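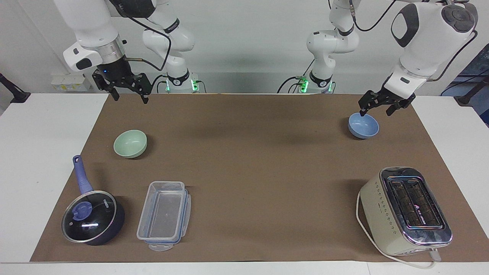
Figure 7.1 Two robot arms over a table with a saucepan, two bowls and a toaster.

Chapter 7
Running the Bench

In this chapter you will learn to:
Plan the order in which your lines and defense pairs go out
Recognize a shift that has gone on too long
Call a change clearly, and at a sensible moment
Keep players ready and involved while they are sitting down

Key terms: shift, change on the fly, long change, double shift, short bench, matchup

Ask anyone who has coached hockey for a while about their first game behind the bench, and you will most likely hear a story about a door. Mine involves two of them. I was helping Stanisława Wieczorek with a team of fourteen-year-olds at the old rink in Ridisgate, and she had gone down the hall to see to a player with a cut lip. "Just keep them moving," she told me, and off she went. I sent out a line of forwards through one door while a defense pair came in through the other, and then, because I had lost track of who had been out, I sent the same line's winger over the boards a second time. We had a penalty for too many players before Stanisława got back. She looked at the scoreboard, looked at me, and handed me a pencil and a folded card. I have carried a card ever since.

I tell that story to every group that takes this course, and I tell it early, so that you will feel a little easier when your own version comes along. In the earlier chapters we spent our time on practices, where you can blow a whistle and start over as often as you like. A game gives you no such kindness. The puck keeps going while you think, the players on the bench are all looking at you (or at the snack bar), and a decision that would take a comfortable minute at the whiteboard has to be made in the time it takes a defenseman to skate back for a loose puck.

Running a bench is mostly a matter of habits, and habits can be learned. Some people do have a feel for it, I'll grant you. Igor Kalinowski, whose practice plans you met in Chapter 4, can tell you who is tired on his team from the way they hold their sticks, and he has never been able to explain to me quite how. The rest of us get by very nicely with preparation, a steady voice and a good assistant at the door.

What a shift is for

A shift is one player's turn on the ice. Beginners tend to think of it as a share of something, like a slice of pie, and they want theirs to be as large as possible. You can hardly blame them! They got up early, their parents drove them across town, and now they are asked to come off just when they have warmed up. Part of your work, and it will go on all season, is helping them see a shift as a short piece of hard skating that ends while they still have enough left to get to the bench safely.

Long shifts cause trouble in ways that are easy to miss at first. A tired forward stops moving her feet and begins to reach with her stick, and reaching leads to tripping calls. A tired defenseman stands up straight and turns slowly. The whole line drifts toward the middle of the ice, and the other team, who changed while you were hoping for one more rush, suddenly looks very fast. When you watch video of goals against your team, make a habit of going back to see when each of your players came on. I think you will be surprised by how often the mistake began well before the shot.

A season on paper

Throughout this chapter we will work from the records of one team, the Iroston under-16 girls, coached by Mi-kyung Baek with Ekua Abubakari as her assistant. They kept a shift chart for 3 games in a row, and between them they wrote down 409 individual shifts. The first chart is dated 1/4/19, and I am fond of it, coffee ring and all. Ekua made the marks by hand, one row to a player, and added small notes in the margin when something struck her: "slow to the door," "good call from Gen," and once, with underlining, "WHO IS OUT THERE."

The coaches had asked for shifts of 30 to 45 seconds, a common enough target at that age. When they sat down with the first chart after the game, they found 31 shifts that had run past a minute. Most belonged to the same few players, and most came in the second period, when the team has a long change (the bench is then farther from its own defensive zone, so a worn-out defense pair has a long way to go for relief). Neither coach had noticed any of this during the game. Mi-kyung had come away thinking her third line was the one having difficulty, and her third line had been changing beautifully.

Hold on to that example as you read. We will return to it in Section 7.3, where you will see the charts from the second and third games, and again in Section 7.5, when we take up matchups and the awkward business of shortening the bench late in a close game. I should say now that coaches I respect disagree about that last subject, and you will have room to make up your own mind.

Before you go on

If you are helping with a team at the moment, bring a blank card and a pencil to your next game and chart one player only. Pick someone in the middle of the lineup. Write down the clock when she goes on and again when she comes off, and leave everything else alone. If you have no team just now, any local game will do, and a seat across from the benches is the best one in the building — you can see both doors from there and hear a good deal of what is shouted through them.

Keep the card in your notebook. You will need it for the exercises at the end of Section 7.2.

7.1 Setting Up the Lineup Card

A lineup card should be readable at arm's length by someone who is cold and in a hurry. Start with your forward lines across the top, left wing, center and right wing, and put the defense pairs underneath. Goaltenders go at the bottom. Write numbers large and names small, for you will be reading sweaters during the game.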